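Funetlow School Records and Timetable Suite: Review After One Term of Use
December 2020
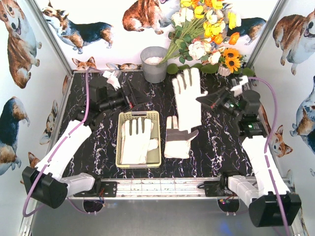 Sieglinde Kröger wrote in after our October note on the trial to ask whether the timetable module can hold two bell schedules at once, and whether the gradebook keeps its history when a student changes sections in the middle of a term. Yes to the first, with limits. Mostly yes to the second. Both points are covered under their own headings.

Background

Lirkstead is a private day school with 700 students, from the lower grades through the end of high school. Until this year the office kept attendance in one program, grades in another, and fees in a set of spreadsheets. Funetlow replaces the first two and claims to replace the third. We bought the standard license, which covers up to 1,000 student records, including students who have left but whose records must be kept. Schools close to that limit should read the section on archiving before they sign.

The other product on our short list was Tallau. It has a better fee module and a weaker timetable. We had more trouble with timetables than with fees, and that decided the matter.

Setup and import

Student data goes in through a plain text file with one row per student. The format is documented and the documentation is accurate. Field names are checked before anything is written, so a bad file is rejected as a whole and the database stays as it was. Error messages give the row and the field.

Guardians are handled less well. Each student row accepts two guardians. A third has to be typed in by hand afterward, and the import does not warn you if your file has extra guardian columns. It drops them. We found this when a grandparent who should have been on the pickup list was missing from it, and we then compared every family record with the old system. Do that check before you go live.

Siblings are matched by guardian email address. If two parents in one family use different addresses on different children's forms, the system creates two families. Merging them is a single command and keeps all notes from both sides. Splitting a family that was merged by mistake requires a support request.

Timetable

This is the strongest part of the product. You enter rooms, teachers, sections, and rules, and the solver builds a week. Rules are either hard or soft. Hard rules are never broken, and if they conflict the solver stops and lists the ones that cannot be met together. Soft rules carry a weight from low to high. After each run you get a list of which soft rules were broken and for whom, which makes it fairly easy to explain a bad schedule to the teacher who received it.

Two bell schedules can run side by side. Our lower school has shorter periods than the upper school, and three teachers work in both. The solver treats their time as clock time, so overlaps are caught even when the period numbers differ. The limit is in the printed view, where a shared teacher's timetable appears as two separate grids. The staff in question now carry two sheets of paper. An exported calendar file does combine them correctly.

Manual changes are possible after the solver has finished. Drag a class to a new slot and any conflict turns red. The program will let you save a conflict if you confirm it, which we would prefer to have as a setting that can be turned off. One double-booked science lab reached the published timetable this way.

Rotating schedules of up to nine days are supported. We use a shorter cycle and have not tested the longer one.

Attendance

Teachers take attendance from a class list with one keystroke per student. Late arrivals marked by the front office update the teacher's list without a reload. Absence codes can be edited, and each code can be set to count or not count toward the state total.

The remote attendance option was added this fall. A student learning from home can be marked present for a live lesson, present for submitted work, or absent. Reports keep the first two apart, and that has been useful, as our own rule on what counts has changed during the term. Codes already entered are not altered when the rule changes. The report recalculates from them.

Messages to parents about unexplained absences go out at a fixed time each morning. Only one time can be set for the whole school. With two bell schedules, this means that the lower school's messages leave later than they need to.

Gradebook

Categories and weights are set per course, and can be locked by a department head. Scores can be entered as points, percentages, or letters. Mixed entry within one course works, though the conversion table has to be set up first and the default table is not one that we would use. It rounds up at every boundary.

When a student moves from one section to another of the same course, all scores travel with the student and the old section keeps a read-only copy. When a student moves to a different course, such as from regular to advanced algebra, scores stay behind and the new teacher sees a link to them. The term average is then calculated only from the new course unless the office enters a carried grade. This is sensible, but it is not stated anywhere on the screen, and two report cards went out with averages based on a very small number of scores.

Comments on report cards are limited in length. The counter appears only after the limit has been passed. Teachers who write in a separate document and paste the text in will lose the end of it without notice.

Parent access

Parents see attendance, grades that have been released, and messages. Release is controlled by the teacher for each assignment. The web page works well on a phone. There is an app as well, which shows the same page with a different login screen, and we have stopped recommending it.

Gijs Jacobs sent a short list of complaints from the parent side. The main one is that a family with several children has to switch between them from a menu that returns to the oldest child after every page load. We can confirm it. The vendor has marked it as known.

Translation of messages is offered through a link to an outside service. We have it turned off.

Fees

The fee module can issue invoices, record payments, and print a statement. It cannot handle a sibling discount that depends on the order of enrollment, and it cannot split one invoice between two households. Both are ordinary needs at a private school. We continue to use the spreadsheets, and nothing in this section is likely to change before the next major version.

Archiving

Students who leave can be archived. An archived record still counts toward the license limit until it is exported and deleted. The export is a readable document plus a data file, and both contain the full grade history. They do not contain discipline notes, which have to be exported separately by someone with the right permission. A school of our size has room for a few years of leavers. A larger school would need the next license up almost at once.

Support

Questions sent by web form were answered within one working day in all cases but one. Answers were written by people who had read the question. The phone line is less useful, as the person who picks up opens a form on your behalf.

Training is sold by the session, through a partner called Vanags. We took the timetable session and skipped the rest. The timetable session was worth the money because the rule weights are hard to judge from the manual. For the gradebook, the manual is enough.

Ratings

Import: fair
Timetable: very good
Attendance: good
Gradebook: good, with the rounding table corrected
Parent access: fair
Fees: poor
Support: good

We have renewed for one more year, without the fee module. Schools whose main problem is billing should look at Tallau first. Schools with shared teachers, split bell schedules, or more sections than rooms will get most of their value from the Funetlow solver and should plan on a full week of data checking before the first day of class.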